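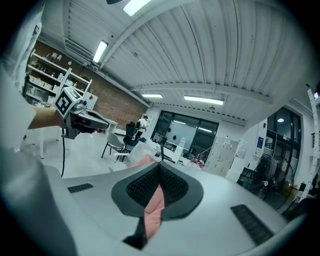
Bench and tools, Nilholm.

Nilholm Off-Road Club – Workshop Meeting Minutes
February 3, 2002

Jacobus Shabalala chaired. June minutes read and accepted, with the spelling of Piverstead fixed.

1. Rear axle on the club truck
Jacobus reported the Jandivier shop wants $1,449 to rebuild the rear diff, parts included. Several members doubted this. The quote lists new carrier bearings, but the shop never pulled the cover, so how they know the bearings are bad is anyone's guess. Jacobus to ask for a price on ring and pinion only. No money approved.

2. Gear oil additive
The Hutapea rep left 10 bottles and a flyer claiming the stuff quiets a whining axle in 300 miles. Whose axle, and who listened to it, the flyer does not say. Motion to use it in the club truck failed. Members may try it in their own rigs and report back – with mileage written down this time.

3. Locker install day
Seven people signed up, three with axles already out. It was pointed out that last time we said one afternoon and the last truck rolled out two days later. Agreed to do one axle first and see. Bring your own shims. The club dial indicator reads differently every time it is zeroed and should not be trusted for backlash.

4. Piverstead trail run
Put off until the truck has a rear end.

Meeting closed after a long argument over limited slip friction plates, not recorded.

Comments (3)

mudhen: 1,449 for a diff nobody opened? Pull the cover and look at the magnet first.

T_case: Tried the additive. Still whines.

rockcrawl7: Who has the spreader? I need it back.

Shared 7 times
Contact the club | © 2002 Nilholm Off-Road Club | Back to top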